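Search tips, tools, rooms Go

Workshop Tips: Getting Clean Picks from the Doreck Hand-Held Gripper Kit

14 comments 89 shares

The Doreck is a two-finger gripper on a handle. You squeeze the trigger, the pads close, and the grip data goes to a file that can be replayed later on a powered arm. Budside sells it as a kit for $400, unassembled. I have had one on the bench since January and used it mostly on household items: mugs, folded dish towels, spice jars, children's books. These are notes on setup and upkeep for anyone who has bought the kit or is deciding whether to.

Assembly

Lay out the fasteners by length before starting. Two of the screw lengths differ by very little, and the longer one will bottom out in the finger holes and feel tight before it is.

Do not use a power driver on anything that goes into plastic. Run each screw in by hand until it stops, then add a quarter turn. Where there is a metal insert, a half turn is fine.

Check that the fingers close parallel. Close them on a strip of printer paper and pull. If the paper slides out at the tip but holds at the base, loosen the pad screws, close the fingers on a flat steel ruler, and retighten with the ruler still in place.

Pad covering

The bare pads are too slick for glossy surfaces. The kit comes with stick-on rubber sheets, and mine let go at the corners during the first week. Options I have tried:

Cloth tape. Cheap, good grip on cardboard and painted wood. Edges fray with use. Trim them with small scissors; pulling the threads lifts the tape.

Self-fusing rubber tape. Best grip on glass. It wrinkles where it goes over a corner, and the wrinkles leave high spots. Stretch it hard on the first pass.

Zollitz bench liner, cut to size and glued. Flattest surface of the three. Slow to replace.

Whichever you use, cover both pads with the same material and the same number of layers. A thicker pad on one side moves the center of the grip, and flat objects will turn as they leave the table.

Wipe the pads with rubbing alcohol before each session and let them dry. Flour and dish soap are the worst for grip. Paper dust is a close third.

Picking up books

Paperbacks are hard and I would leave them for later. Board books are a better place to start. They are stiff, the corners are square, and the thick edges give the pads something to press on.

Set the book near the edge of the table with a short side overhanging. Bring the fingers in level, one to each side, and close slowly. Lift a little, wait, then lift the rest of the way. A grip close to one end leaves most of the weight beyond the pads, so expect the book to tilt and decide beforehand whether that matters for your task. For shelving it usually does. For dropping into a bin it does not.

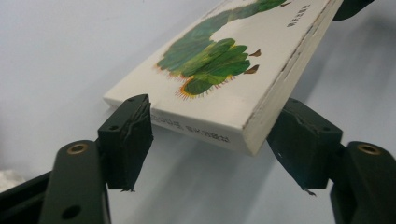 Squeeze only as hard as needed. Too much force at the corners will dent the cover and, over many repeats, start to split the layers. If the book slips at light pressure, clean the pads first and adjust your hand second.

Vary the starting angle between picks. A set of recordings that all begin with the book square to the table will replay well on a square book and poorly on anything else.

Recording and storage

The unit logged 574 picks on my bench before the trigger spring needed attention. The fix was a drop of dry lubricant at the pivot. Oil collects dust and makes the return slower.

Balaskas makes a wall hook that fits the handle. A broom clip from the hardware store also works if you line it with felt. Store the gripper with the fingers open. Closed for long periods, soft pad coverings take a set and the two faces can stick together.

Recalibrate after any pad change, even if the new covering is the same type as the old. The routine is short: fully open, fully closed, then closed on the gauge block from the kit.

Is it worth the money

For replay work on small household objects, yes, with the pad covering budgeted as a separate cost. The hardware is sound and the inserts have held their threads. The printed manual is thin on maintenance — use the PDF, which has a page on trigger adjustment that the paper copy leaves out. Spare fingers are sold in pairs only.

14 comments Share this tip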